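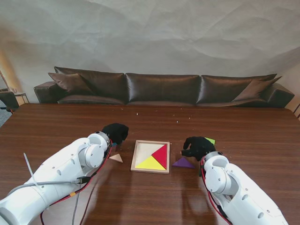 Vol. 8, p. 296

Figure 3. Wooden table with a glossy, reddish-brown surface.

4.2 Do the ratings say anything about the sewing?

Sellers of machine embroidery designs are fond of the star rating, and so are the people who write about them. The usual argument is that a design with a long row of five-star reviews has been sewn out by many customers and found good. We had our doubts about this before we began, and the reviews we read did little to settle them.

The listings came from two shops, Plarna and Dretari. Both sell files from independent designers, both show the rating next to the price, and both invite the buyer to leave a review as soon as the file has been downloaded. That last point matters more than it may seem. A buyer can rate a design without ever having put it near a hoop, and the wording of many reviews suggests that this is common. "Can't wait to try it" and "so pretty, fast download" are kind things to write, but they tell us nothing about puckering, gaps between the fill and the outline, or thread breaks.

We read 1000 reviews in all and sorted each by one plain question: does the writer say that the design was stitched? Where the writer was vague we put the review in a third group, marked "unclear", and left it out of the comparison. Kazimiera Olszewski did the first sorting and a second reader went over it without seeing her marks. Of the whole set, 296 said plainly that the design had been sewn. The remainder were either about something else - the drawing, the price, the zip file that would not open - or too short to place.

It would be easy to make too much of this. A person who writes "lovely" may well have sewn the design three times over and seen no need to mention it. Silence is weak evidence, and our sorting counts what people wrote down, which may be a poor guide to what they did. Even so, anyone who treats the average rating as a record of stitch-outs is leaning on something the reviews don't contain.

A second difficulty is fabric. Hardly any of the reviewers who had sewn the design named the cloth, and fewer still named the stabiliser. A dense floral motif that behaves well on cotton canvas with a firm cut-away backing may draw a thin jersey into a knot. When one customer calls such a design "perfect" and another "unusable", the shop averages the two and shows a middling score that describes neither result. We can't see how a buyer is meant to use that number. A design's stitch count and finished size would be of more help, and both shops give them, though on Dretari they sit at the foot of the listing under the licence terms.

Machine speed is left out as well. Two reviewers complained of snapped thread and later added that they had been running at 1000 stitches a minute. Both tried again at 600 and reported no further trouble, but neither changed the rating. We don't offer this as proof that speed was to blame, as they may have changed the needle or the thread at the same time and simply not said so. It does show how a fault in the set-up can end up on the designer's record and stay there.

Some earlier writers have answered this kind of objection by saying that the noise "washes out" once there are enough reviews. We are not persuaded. Random noise may wash out, but the leanings described here all run one way. Early reviews are posted before sewing and are nearly all warm. Buyers who follow a favourite designer will buy again and praise again. People whose stitch-out failed often blame themselves, and several said as much before giving five stars anyway. Adding more reviews of this sort would make the average steadier without making it any more truthful.

We also looked at the sample photographs that designers post with their listings, in the hope that these would be a firmer guide. They were a mixed lot. Some were plainly thread on cloth, with the odd trimmed tail still showing. Others were previews drawn by software, and the listing did not always say which kind the buyer was looking at. Olszewski's view is that an experienced embroiderer can tell them apart at a glance. The rest of us were less sure, and we have not tested it.

None of this shows that the highly rated designs are bad. Many may be very good. Our claim is narrower: the rating, as these two shops collect it, can't tell a careful buyer which ones they are. A separate tick-box for "I have sewn this", with space for fabric and backing, would be a cheap change. Whether customers would fill it in honestly, or at all, is a question we take up in section 5 - with no great hopes.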